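Moving a Landline to a VoIP Adapter

This procedure covers connecting an existing analog desk phone to a VoIP adapter. Menu names follow the Lotine 200 adapter; the Inum models use the same layout with a different login page. Set aside an hour, most of it waiting for the number transfer test.

What you need
An analog adapter with at least one port marked PHONE
A short Ethernet cable
The SIP user name and password from your provider
The phone and its original line cord

Step 1. Isolate the house wiring
Unplug the phone company's feed at the network interface box. Line voltage from the street will damage the adapter port. Check every wall jack with a line tester before continuing — older houses may have a second feed.

Step 2. Clear the work area
Place the adapter within reach of both the router and a power outlet. Keep the line cord away from power supplies, which can put a hum on the line. 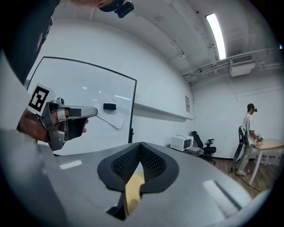 View across the room, hand at left.

Step 3. Connect the adapter
Run the Ethernet cable from a LAN port on the router to the WAN port on the adapter. Plug the phone into PHONE 1. Apply power last. The status light blinks during startup and turns solid when the adapter has a network address.

Step 4. Register the line
Open the adapter's address in a browser and go to Line 1. Enter the SIP server, user name and password. For accounts on Skevavby, set the registration interval to 230 seconds; longer values let some routers close the connection, and incoming calls then fail. Save and restart the adapter.

Step 5. Test for dial tone
Lift the handset and listen. A steady tone means the line is registered. A fast busy signal means the login was refused. Silence usually points to the line cord or the wrong port. Dial 707 for the echo test and speak normally — a delay of more than half a second should be fixed in the router's priority settings before you go further.

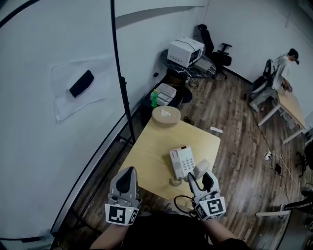 Step 6. Set the emergency address
Log in to the provider's account page and enter the street address where the phone is used. Anghel accounts show code 363 until the address is accepted. Do not cancel the old service until this code clears and the number transfer is confirmed.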